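Monday, August 7, 2023
Posted by the Clundotach swim diary

Five lengths without stopping! I know that's nothing to the fast lane, but in June I couldn't do one, and this morning at Pliltila I just kept going (badly, with a lot of splashing) until my hand hit the wall for the fifth time. The lake was so clear I could see my own feet. 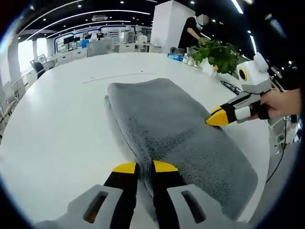 Afterward I had tea and two rolls on the steps and worked out that I've spent 129 minutes in the water this week. I want to do the Verkow crossing in November, all 430 yards of it, and for the first time that sounds like fun! 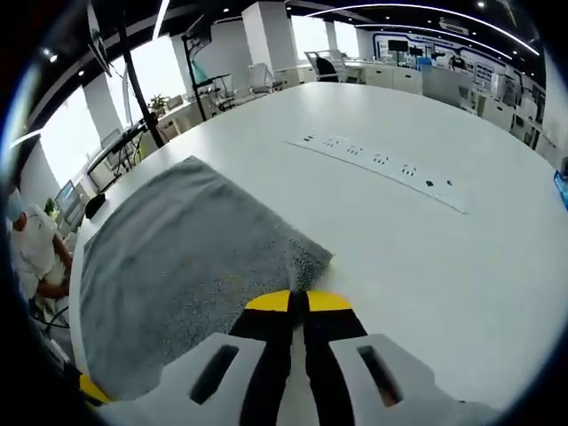 Gray towel on the white table.

Breathing on the left side is still a mess. Tomorrow I'll try the slow count again, seven strokes and then a rest on my back. I'm hungry again already, and my shoulders ache in the nicest way.

Contact | © 2023 Clundotach swim diary | Back to top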